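Food & Drink > Interviews > Tea

Search articles Search Go

The woman who wants you to take the pot seriously

I drink tea the way most people I know drink it, which means a bag in a mug, water on top, a squeeze against the side and off to do something else. So when Aslı Yazıcı told me over the phone that I had been "making a hot brown apology", I was not well disposed. I get a lot of calls from people with a course to fill.

Yazıcı runs afternoon classes in a rented room above the Geraghty building, under the name Hilus. Twelve chairs, one sink, a kettle that takes its time. She used to work in a bakery and before that in an office that sold flooring. She has no certificate in tea and told me so before I could ask. "There are certificates," she said. "I looked at what they cost and bought teapots."

Her claim is a modest one, at least on paper. Most of us own a teapot, most of us leave it in the cupboard, and a plain bag made in a pot tastes better than the same bag made in a mug. She is not selling leaves with long names. She uses supermarket bags and a few boxes from Madau, a small packer she likes, and she says she pays for those like anybody else. I asked to see a receipt. She found one, slightly annoyed, in the bottom of her handbag.

I put it to her that hot water is hot water. The bag does not know what it is sitting in.

"No, but the pot holds the heat and the mug doesn't," she said. "And you use more water, so it isn't so fierce. And you put the lid on. When did you last put a lid on a mug?"

I have never put a lid on a mug. I said that a saucer would do the job, and she agreed, rather too quickly, that it would. It is one of the difficulties of arguing with her. She gives way on the small things and then carries on as if you had given way on the large one.

We went through the routine at one of her tables, which is dressed in a green cloth with a grid on it. The lid comes off and is put down within reach. The bag goes in with its string over the side, the spout side as it happened, and the tag lying free. I asked whether the tag mattered. "It matters if it falls in," she said. "Then you're drinking ink and cardboard."

She fills the pot in two goes, a splash first to wet the bag and then the rest. I could get no good reason for this out of her. She said it stopped the bag from floating up and sitting half out of the water. I said a spoon would stop it too. She said I was welcome to use a spoon.

Her timings I trust more, because she writes them down. There is a notebook with 608 pots in it, each with the tea, the minutes and a short remark. I read a page or two. Pot 200 says "fine". Pot 472 says "left it, phone rang, horrible". The remarks are not scientific and she does not pretend they are, but you can see her settling over the months on four minutes for ordinary black tea, and I have met food writers with less to go on.

What I wanted was a blind tasting, and to be fair to her she set one up without fuss. Same bags, same kettle, one lot from the pot and one from a mug, both poured into paper cups so I couldn't tell. I picked the pot tea three times out of five. She thought that was rather good. I thought it was what I would get by guessing.

"You picked it the last two times," she said. "You were learning."

Or I was lucky.
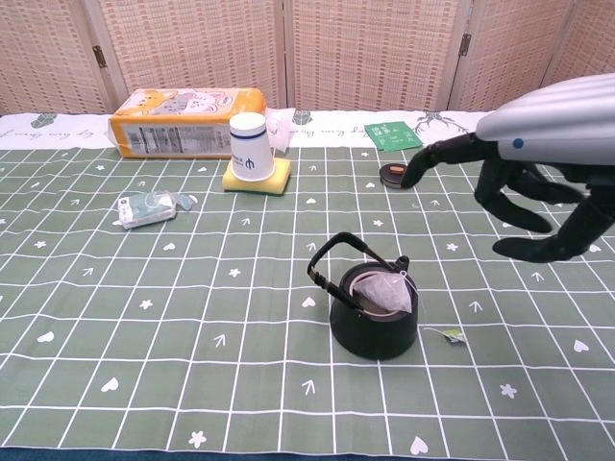
Why not just buy a better mug?

The other thing I was unsure about is the money. A place in the class is not dear, but by the end of it you have been told that your pot is probably the wrong size, and it is hard not to go looking for another. Yazıcı doesn't sell them. She does have opinions, though, and they are firm. She likes a squat pot with a short spout, because a long one dribbles and is a misery to clean. She likes a tall handle that loops right over the top, because you can lift it without your knuckles touching the side.

She is rude about sets. A shop called Keka near her flat has one in the window for 895, cups and tray included, and she walks past it with what she described as "real anger".

"Who is that for?" she said. "You'd be frightened to wash it."

On washing she is relaxed. Rinse it, turn it over, leave it. A brown rim inside a pot does not bother her, and she will not hear of bleach. I pointed out that my mother bleached hers every August for thirty years and we all lived. "And was the tea nice?" she asked. I had to think about it. I said it was all right.

I asked whether anyone had ever gone home from the class and stuck with it. She thinks perhaps half do. She has no way of knowing, and I noticed that this number was not in the notebook.

For the record, I have made tea in the pot four times since. Twice it was better. Once I forgot it was there.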